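I went back to writing letters in June, and I want to get some of this down while I'm still excited about it, before the usual thing happens and I move on to sourdough or whatever.

It started with my friend Arturo Fiore, who moved to Messina a while back and is terrible on the phone. Texts go unanswered for days, calls go to a voicemail box that's been full since he set it up. Then one Saturday I got an envelope. A real one, fat, with my name spelled wrong! Inside were six pages, both sides, all about his landlord's boat and a long argument over a parking space, plus a recipe for eggplant that left out how long to cook the eggplant. I read it standing up in the kitchen with my coat on. Then I sat down and read it again.

So of course I had to write back, and wow, I was bad at it. My hand hurt after four paragraphs. I kept wanting to go up and move a sentence. I'd get halfway through a story and realize I'd skipped the part where my sister shows up, and there's no fixing that on paper, you just have to write "oh, I forgot to say, Dana was there" and keep going. Which I kind of love now? It sounds like me talking. My emails sound like I'm returning a blender.

The first letter took me two evenings. I mailed it and then worried about it for a week (did I go on too long about the gutters?) and then I forgot about it completely, and that turned out to be the best part. By the time he answered, I had no idea what I'd said. He was responding to some opinion I had about soup. I still don't know what the opinion was, but he was very firmly against it.

After that I got greedy and wrote to everybody. My aunt in Plarport, who wrote back on the same flowered notepaper she used when I was nine. My old neighbor. Kwok-wai Hsueh, who I shared an office with years ago and who sent back a postcard with exactly one sentence on it, "Received, more later," and then did send more later, a whole lot more, mostly about his knees and his tomatoes. My cousin texted me to say she got my letter, which I'm choosing to count.

A few things I've worked out, if you want to try it.

Don't wait until you have news. I did that with my aunt and it took me forever to start. She doesn't want news! She wants to know what I had for lunch and whether the dog next door still barks at the mail truck. (Yes. Every day. He has never once let it go.)

Date the top, or at least put the day. I found an old stack from my grandmother in the closet and half of them just say "Tuesday," and I'd give a lot to know which Tuesday.

Write on one side if your paper's thin. I bought a cheap pad and the ink showed through so badly that Arturo asked if I was writing in code.

Pens, then. I went through a phase, a short one, of thinking I needed something fancy. I read reviews. There's a thread on a stationery forum with 692 replies on whether one particular nib is "scratchy" or "honest," and I read way more of it than I should have. Then I bought a fountain pen, got ink on the couch, and gave it to my sister.

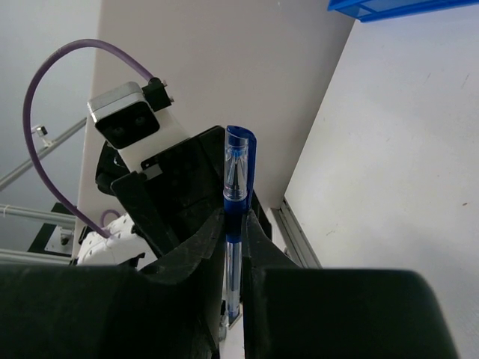 These days I use plain ballpoints and I'm perfectly happy. They don't smear when my hand drags across the page, they work on the bus, and if I leave one at the post office I'm not going to lie awake over it. I do like a cap, though. The clicky kind opens up in my bag and draws all over the lining, and I've lost one decent tote to that already.

Stamps are the other expense and yes, overseas adds up. I try to make those long ones to get my money's worth. The woman at the counter knows me now and saves me the ones with birds on them.

I owe four people letters at the moment, and my aunt should come first because she'll call my mother if I'm slow. If you and I know each other in real life and you'd like one, send me your address. I'll probably tell you about the gutters.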